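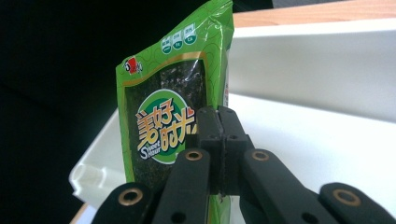
Okay, so I promised myself I'd stop writing about the kitchen cabinets for at least one post, and my cousin Remedios Manalo has given me the perfect excuse. She sent me a message last week that just said "when can I buy one that puts the groceries away?" and I've been chewing on it ever since.

My short answer is not yet. My long answer is the rest of this post, sorry Remy!

I went to see a demo day over in Kershaw back in the spring (I know, I never wrote it up, I have a whole folder of things I never wrote up). There was a shop-floor arm there moving metal brackets from one bin to another, and it was wonderful. Fast, smooth, never dropped a thing the whole time I stood there with my paper cup of terrible coffee. I asked the man at the table, Florian Tessier, what would happen if I swapped the brackets for a bag of chips. He laughed and said, "Then we'd be having a different day."

I've thought about that a lot! A bracket is a bracket. It's stiff, it's the same shape as the one before it, and somebody has spent a month deciding exactly where it's going to be. Now think about a snack aisle, or my pantry. A bag of seaweed is slick, shiny, mostly air and crinkle, and it's got a window in the front so that half of it looks like plastic and half of it looks like whatever's inside. Squeeze too hard and you've got seaweed dust. Squeeze too gently and it slides right out. You and I do this with one hand while holding a phone in the other and thinking about dinner.

And then there's the shelf. Getting hold of the thing is only half of putting it away. It has to stand up when you let go (good luck with a pouch), it has to clear the lip, and it can't knock over whatever was already there. I tried an experiment at home where I put away a bag of shopping using only a pair of kitchen tongs. I really recommend this, by the way, it's very funny and a little humbling. Cans were awful. Boxes were fine. Bags I could grab easily enough by a corner, but then they swung around and flopped on their faces. It took me forever and my husband came in twice to ask what was wrong.

What I like about a plain two-finger gripper is that it makes you see how much of the job is the deciding. You've got two flat pads and a gap between them. That's it! So everything depends on where you put them and which way you come in, and whether you go for the thick part or the thin part.

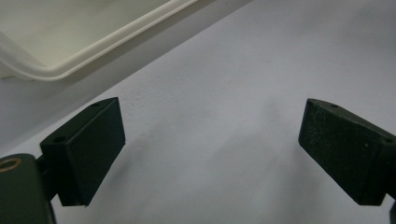 I used to think the answer was a fancier hand, something with five fingers and knuckles. Now I'm not so sure. Ute Sperling, who comments here a lot and used to fix packing machines, wrote me a long email saying that every extra joint is an extra thing to break, and she'd take two dumb fingers and a good pair of eyes any day. She also said that the line she looked after at Plemitz had 136 different stop conditions and that most of them came down to "something is not where it should be." Which, yes, describes my house on a good morning.

Trays are another one I'd never have thought of. A tray seems like it ought to be easy, and then you try picking a thin flat packet out of one with your tongs and the rim is in the way whichever direction you come from. I ended up tipping the whole thing out on the table. I bet that counts as cheating.

So where does that leave the chores? Here's my very unscientific list as of today, August 7, 2022:

- **Vacuuming:** mostly done, if you don't own cables or a dog.
- **Dishes:** the machine washes them, but I still load it, unload it, and argue about it.
- **Laundry:** folding, no. I've watched the videos. A towel takes so long!
- **Groceries:** no for bags, maybe for boxes.
- **Wiping the counter:** I'd have guessed this would be easy, and I'd have been wrong.

Now, I don't want to sound gloomy, because I'm not. I'd be thrilled with a machine that was slow. It can take all night over the pantry for all I care, I'll be asleep. What I can't use is one that gets most of it right and leaves rice on the floor.

I'm hoping to get to another demo in September, and if I do I'm bringing my own snacks and asking very nicely if they'll try them. If any of you have seen a machine handle soft packets well, please tell me about it in the comments. And Remy, keep the tongs handy for now.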